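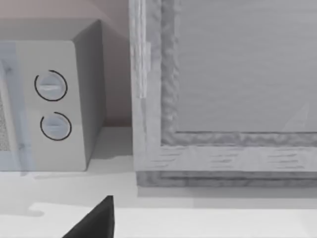
By the time the heating failed in the science block, the Minar team had been in Room 50 since lunch and had no intention of leaving it. It was Thursday, it was February, and the Clurach Cup closed its entries at nine that night. Cornel Surdu had his coat on and his hood up. He was leaning so close to the monitor that his breath kept fogging the bottom of it. The simulated kitchen glowed back at him, pale counter, pinkish wall, and the white microwave with its two round knobs, one above the other, that he had come to know better than the one at home. The task was to turn the lower one. Only the lower one! He had dreamed about it twice that week and both times he had turned the top one by mistake.

"Run it again," said Marius.

"I'm running it again."

"Run it with my change in."

"Your change is in. It's been in since four o'clock. It's why it keeps going for the wrong knob."

Marius Sandu rolled his chair over, which took some doing as it had only three good wheels. He was the one who wrote the reaching code and he loved it the way other people love a dog. Cornel did the part that decided where things were. Between them they had one robot arm, entirely made of numbers, and a score of 400, and the team from Costache had put up 889 on Tuesday and hadn't stopped posting about it.

They watched. The dark fingertip rose towards the microwave, slowed, seemed to think, and pressed itself firmly against the wrong dial.

"Beautiful approach, though," said Marius.

"It was, wasn't it?"

"Did you see how it slowed down?"

"I did see that." And Cornel really had, and he grinned in spite of the cold, because a month ago the same arm had gone straight through the worktop and carried on towards the floor, waving. They had laughed until Mrs Zarnari came in from the chemistry store to see who was hurt.

Mrs Zarnari came in now, with a fan heater under one arm and a packet of ginger biscuits. She taught chemistry and had never pretended to understand a line of what they did, but she had signed the entry form and she turned up to everything. She plugged the heater in by Cornel's feet, pulled up a stool and looked at the screen for a good long while.

"What does it think it's looking for?" she asked.

"A round knob with a bar across it," said Cornel.

"They're both round knobs with a bar across them."

"Yes, but I tell it to take the lower one."

"Lower than what?"

Cornel opened his mouth to answer and then didn't. He pushed his hood back. He scrolled up through his own code, past the bit he was proud of and the bit he'd copied from himself last year, and found the line where he picked the knob. It sorted them by height. It sorted them from the bottom of the picture, or he had always believed it did, and there at the end was the number he had typed in November, when he was still counting from the top.

"Oh, you absolute turnip," he said.

"Me?" said Marius.

"Me! It's me, it's upside down. It's always been upside down. Your change is fine. Your change is the first thing that's ever got it there steadily enough to show me."

Marius took this very well. He ate two biscuits, one after the other, with his eyes shut.

It was a one-character fix. Cornel typed it, deleted it, typed it again and saved. Then they set off the full trial, 200 goes from 200 starting places, and there was nothing to do for nearly an hour except sit round the heater with their shoes almost touching it. Mrs Zarnari marked a pile of Year 8 books. Marius explained his slowing-down curve to her with a biscuit for the arm and her red pen for the knob, and she asked such good questions that he went off and got a bigger piece of paper.

Cornel kept the window open on his screen the whole time. He couldn't help it. Up came the finger, over and over, a bit to the left, a bit to the right, and every time it slid past the top dial without stopping he felt a small jolt of joy in his stomach. He missed the occasional one where it overshot and had to come back. He missed his bus as well.

At twenty to nine the fan on the computer dropped to a hum. Marius stopped drawing.

"Don't tell me," he said. "No, tell me. Is it more than 400?"

Cornel turned the monitor round so they could all read it.

Mrs Zarnari put the lid back on her pen. "And is that more than Costache?" she asked, and Marius was already out of his chair, three good wheels spinning off towards the sinks behind him, shouting down the empty corridor.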